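Warkent Learning Kitchen: A Conversation With the Program Coordinator
September 24, 2019

The Warkent Learning Kitchen opened its play and nutrition room in July, following a review of the materials offered to children between the ages of three and six. The room is furnished with low shelves, a child-height counter and a market stand stocked with model food. The program coordinator met with the newsletter to discuss how the collection was chosen and how it is maintained.

According to the coordinator, the collection holds 97 pieces, of which 39 are vegetables. "We wanted the vegetable shelf to be the largest," the coordinator said. "In the old room it was mostly cakes and pizza slices, and the children's pretend meals showed it."

The pieces were bought from two suppliers, Clallamine and Marchand, after samples from both had been left with the children for 15 days. Staff kept written notes on which items were picked up first and which stayed in the basket. The ear of corn was among the most popular. "Children like the rows," the coordinator said. "They run a thumb down the kernels, they try to pick one off. With a plain, smooth shape there is less to do with the hands."

Size was also discussed at length. The center asked for models close to the size of real food, so that a child who has handled a model ear of corn will recognize one at the grocery store. Smaller sets were cheaper - and took up less shelf space - but were returned to the suppliers.

Asked about wear, the coordinator was frank. "Model food gets scuffed. The raised parts go first, and dust settles in the grooves. We do not replace a piece for that. We replace it when it cracks or when the color comes off on a cloth." Pieces are washed in warm water with mild soap every second week, and a soft brush is used on anything with a textured surface. They are then left on racks overnight before going back to the stand.

The room also offers a weekly session in which real produce is placed beside the models. Each session is limited to 15 children. Corn is served in the husk, and the children peel it themselves. "It is messy, and the floor shows it for the rest of the day," the coordinator said. "Some of them had never seen the silk before."

A second stand, ordered through the Trurkeck catalog, will be added beside the window, with the grains and beans moved to it from the lower shelf.

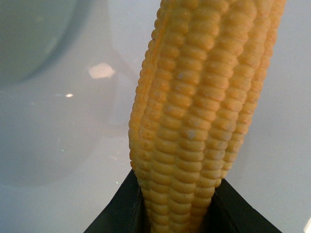

How often is the model food washed?
Every second week, in warm water with mild soap, with a soft brush for the textured pieces.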